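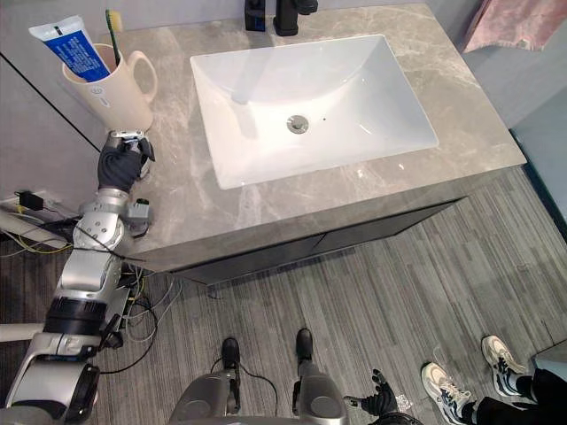
일기장 17쪽

6월 27일 화요일. 욕실에 대해 쓴다. 오늘 욕실 말고는 쓸 게 없다.

이사 온 지 한 달이 넘었는데 세면대 위에 물건 놓는 자리가 아직도 안 정해졌다. 5월에 Tyra Söderlund가 다녀가면서 대리석에는 아무것도 올려 두지 않는 게 제일 예쁘다고 했다. 맞는 말이다. 그럼 이는 어디서 닦으라는 건지는 끝내 말해 주지 않고 기차를 타러 갔다.

타협안이 머그컵이다. 원래 커피 마시던 컵인데 앞에 조그만 동그란 로고가 찍혀 있어서 손님상에 내기가 좀 그랬다. 그래서 욕실로 발령을 냈다. 승진인지 좌천인지 모르겠다. 칫솔은 초록색, 치약은 늘 쓰던 Crest. 둘이 한 컵에 꽂혀 있으면 치약 쪽이 키가 커서 칫솔이 세 들어 사는 것처럼 보인다.

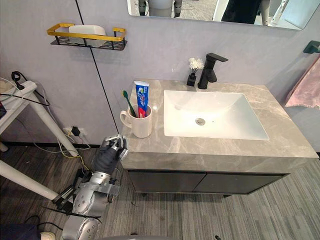 회색 대리석 세면대. 왼쪽 끝에 컵, 수전 옆에 흰 조화.

손잡이 방향도 문제다. 어떤 때는 세면대 쪽을 보고 어떤 때는 반대쪽을 본다. 나는 오른손잡이니까 오른쪽을 보는 게 편할 텐데, 돌려 놓고 나면 또 왼쪽이 더 얌전해 보인다. 이런 걸로 아침에 3분을 썼다. 회사에는 차가 막혔다고 했다.

흰 꽃은 물을 안 줘도 된다는 이유로 우리 집에서 제일 오래 버티고 있다. 화분은 Orlow에서 산 것까지 전부 보냈다. Halvard가 준 로즈메리는
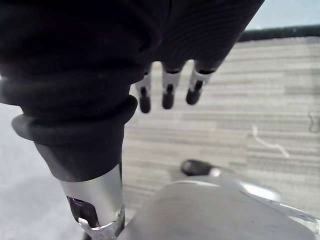
두 주를 못 채웠는데, 아직 본인에게는 말을 못 했다. 물어보면 잘 크고 있다고 한다. 요리에 넣어 봤냐고 해서 넣어 봤다고까지 했다. 다음에 만나면 맛도 설명해야 할 판이다.

저녁에는 하부장 문을 닦았다. 손잡이가 없는 문이라 열 때마다 아무 데나 밀게 되고, 짙은 회색이라 손자국이 아주 성실하게 남는다. 가게에서는 관리가 쉬운 색이라고 했는데 누가 관리하는지는 따져 묻지 않았다. 닦고, 물러나서 보고, 다시 닦았다. 불을 끄면 완벽하다.

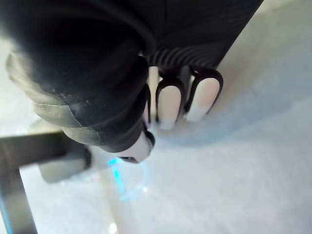
흰 면, 바짝 다가가서.

세면볼까지 닦고 나니 욕실만 다른 집 같다. 부엌에는 어제 설거지가 그대로 있다. Britt-Marie가 주말에 온다니까 욕실부터 보여 주고 부엌 문은 닫아 둘 생각이다. 그런데 우리 집 부엌에는 문이 없다.

내일 살 것: 고무장갑, 전구, 칫솔. 칫솔은 이번에도 초록색으로. 컵은 그냥 두기로 했다. 아니, 손잡이만 한 번 더 돌려 보고 자야겠다.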